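Condilar

Home | About us | Courses | Contact

About us

Condilar is a small language school in the village of Plerneck. We teach English, Polish and French to adults, in classes of no more than eight people. We have two classrooms, a reading room and a kitchen that everybody uses.

The school opened in the old seed merchant's shop, which had stood empty for several years. The first course was evening English for people working on the farms. Polish came next, because half the class had Polish neighbours and asked for it. French was added when Belkadi, the translation office upstairs, offered to lend us a teacher for the winter. She stayed.

We are not an exam centre. Students who want a certificate can prepare with us and sit the paper at the college in Tolumcombe. We will help with the forms.

Finding us

From Tolumcombe, stay on the main road and follow the signs for Plerneck at the roundabout. The school is opposite the bakery. Parking is behind the building, and the gate is left open until the last class has finished.

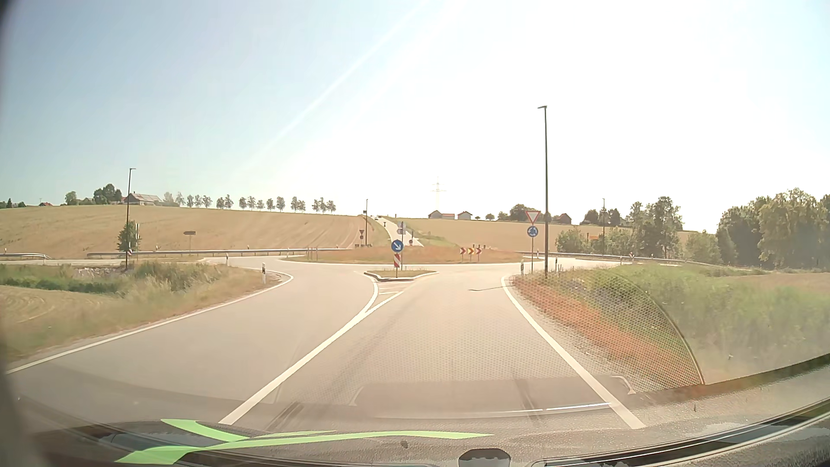 How we teach

Classes last 90 minutes with a short break. Beginners spend the first few weeks mostly listening and speaking, and the course book comes out after that. We use the same book for a full year so that students do not have to buy a second one.

Homework is set every week but it is kept short. Most of our students have jobs, children or both -- a page of writing and 15 new words is what we ask for. Teachers mark it by hand and give it back at the next class.

If you miss a class, you can come to the catch-up hour before the evening session. There is no charge and you do not need to book.

A good number of our students live in the outlying villages and share lifts. There is a list on the board in the kitchen where you can offer a seat or ask for one.
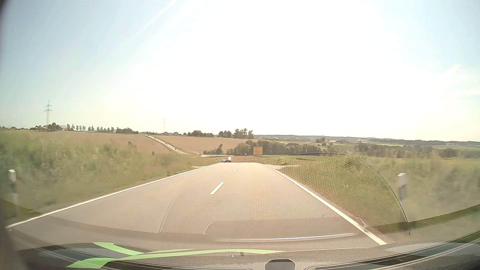 Hanna Stępień says the catch-up hour was the reason she finished the course at all. She missed most of one month with shift work and had expected to drop out. Her only complaint is that the reading room shuts too early, and she has told us so more than once. We have now moved closing time to 9 pm.

The reading room

The reading room holds 657 books, nearly all of them given to us. The Polish shelf is the strongest. The French shelf has too many cookery books and not enough novels, so please think of us if you are clearing out. Students may borrow two books at a time and keep them for a month.

From the school newsletter: A word on the summer course
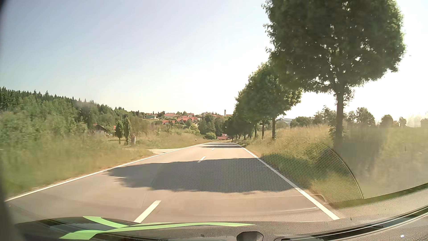

By Tharun Nambiar, Head of Teaching

The summer course runs through July. It is open to anybody who has finished the beginners' year, here or at another school. Mornings are for grammar and reading. Afternoons are for conversation, and we go out for these when the weather allows, usually to the market or to one of the farms that will have us.

Last year we put three levels together in the afternoons and it did not work well. The stronger speakers did all the talking. This year the groups are split by level for the first hour and join up after the tea break. 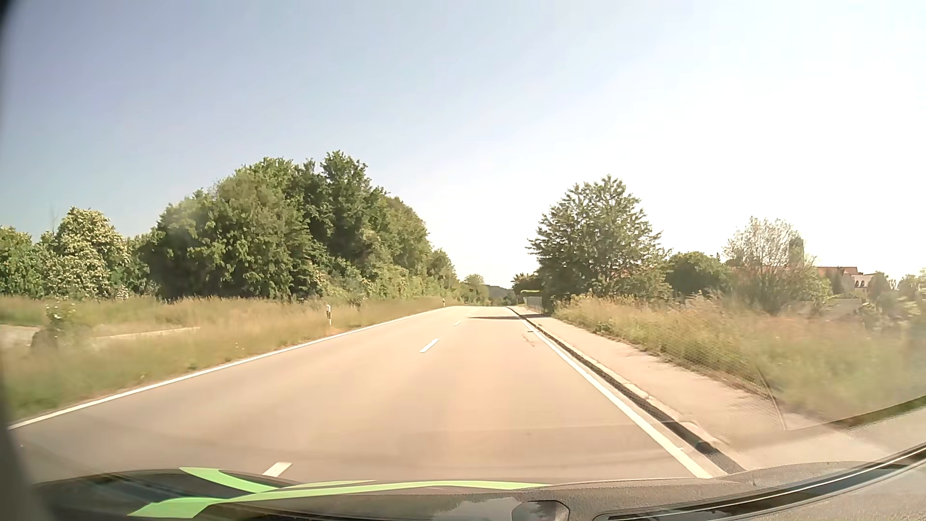
Fees for the summer are the same as for a normal term and can be paid in two parts. Bring your own lunch, or use the kitchen -- there is a fridge, but please put your name on things.

Joining

New students are asked to come in for a short talk with a teacher before they sign up. It is not a test. We want to know what you have studied before and what you need the language for, so that we can put you in the right class.

The office is open from 2 pm on teaching days. If the door is locked, ring the upper bell and Belkadi will let you in.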